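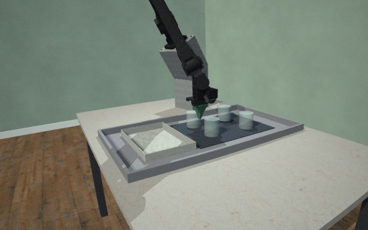

4.3 Comparing Finger Sets in Simulation

This section explains how to compare two finger sets in the Welesier simulator before either set is mounted on a physical arm. Complete Section 4.2 (Loading the Tray Scene) first.

1. Open the Tray Scene and select the arm profile supplied by Zellard.

2. In the Tool menu, choose the first finger set. The pointed set is shown in green at the end of the gripper. The standard Udstead set may be loaded in its place.

3. Confirm that the cylinders are standing on the dark mat inside the large tray. If a cylinder has fallen, select Reset Scene.

4. Set the closing speed to 300 and the force limit to 400. Use the same values for both sets.

5. Move the gripper over the first cylinder and stop before the fingers touch the rim.

Note: The hover position is stored with the run. Store it again whenever the finger set is changed – the fingertips do not end at the same height.

6. Select Start Run. The default run is 800 attempts per finger set.

7. When the run ends, save the log under a new name. Load the second set and repeat steps 3 to 6.

CAUTION: Do not change the contact settings between runs. Results recorded under different contact settings cannot be compared.

CAUTION: Values that work in simulation may be unsafe on a physical arm. Follow the limits in Section 6 before any live test.

Note: Logs longer than 3,306 lines are split into two files. Keep both files in the same folder, or the Peeters report tool will read only the first.

To view the two runs side by side, open the report tool and select Compare. Dropped and missed grasps are listed separately for each finger set.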